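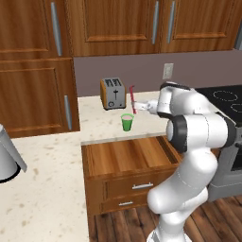
Speaker colors in the live captions for league coverage will change at the start of the October schedule, and all 18 stations carrying the feed are asked to prepare for this now. The lead commentator will stay in white and the second commentator will move from pale blue to green. Stations have asked which green is meant. It should be a bright one, close to the small cup on the counter, and it should not drift toward olive or teal when it reaches a home set. Referee announcements will no longer have a color of their own and will be shown in white with a bracketed label.

The earlier message from the Stilludell production office is quoted below, as several stations joined the list after it was sent.

> On 8 June 2019, the Stilludell production office wrote:
>
> Of the 159 matches captioned last season, a number drew complaints
> from viewers who could not tell which commentator was speaking.
> Most of these concerned the Ovadstead and Kakville broadcasts, where
> pale blue text was used over a pale caption box. We request a single
> set of colors for all stations, and a decision on whether crowd noise
> should be captioned during stoppages. We also ask that the delay on
> the caption feed be the same everywhere. At present it differs from
> one station to the next, and viewers who watch a home match and an
> away match in the same week notice the difference.

The office's first two requests have been accepted. The third is addressed in part under Delay. 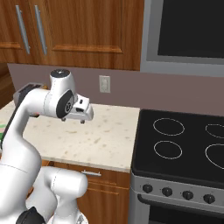

Crowd noise and music

Crowd noise is to be captioned only when the commentators refer to it or stop speaking because of it. A single label is enough – [crowd chanting] or [whistles] – and it should not be repeated while the same noise continues. Stadium music is to be labeled once when play stops. Song titles are not required. Team anthems before kickoff should be captioned in full where the words have been supplied by the club.
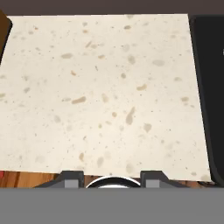 Speckled countertop, cream and tan.

Delay

The caption feed leaves the Hồ control room 2 seconds behind the commentary. Any further delay is added at the station, usually where captions pass through an older encoder. Stations should measure their own delay during a live match and report the result to this list, together with the make of encoder in use. No common figure will be set until those reports are in. Kakville has already reported and need not do so again.

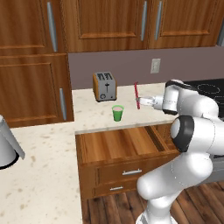 Robot arm and red stick, kitchen counter.

Player names

The shared name file now holds 509 entries, including coaches and match officials. Corrections to spelling and accents should be sent as replies to this message, one club per reply, so that they can be entered in order. Please do not edit the file directly during a match. Names missing from the file may be typed by the captioner as heard and corrected afterward in the archive copy.

Questions about contract terms for freelance captioners are outside the scope of this list and should go to the station concerned.

Caption Coordination Desk
Ovadstead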